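Home | Topics | Objects | Random article

Laptop bag

A laptop bag is a bag made to carry a portable computer. Most have a padded main section and one or more pockets for a charger and papers. 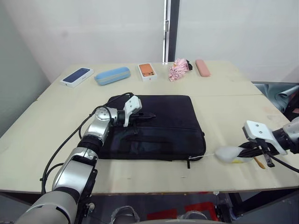
By Kerttu Eskola

Early models were adapted from briefcases. Softer bags took over as computers got thinner – many now weigh less than the machine inside. The maker Drerneck sold 3,000 of its first zippered sleeve, the Oton, in two sizes.

Padding is usually foam. Nylon and polyester are common outer fabrics, and leather is used on costlier bags. 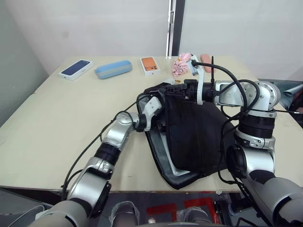

Black bag on a table with small objects.

Sizes are given by screen width measured corner to corner, so a bag may not fit an older, thicker computer.

Comments (2)

Ruotsalainen: My Oton zipper went after one winter.

Andus: Mine is still fine. Are shoulder straps sold separately?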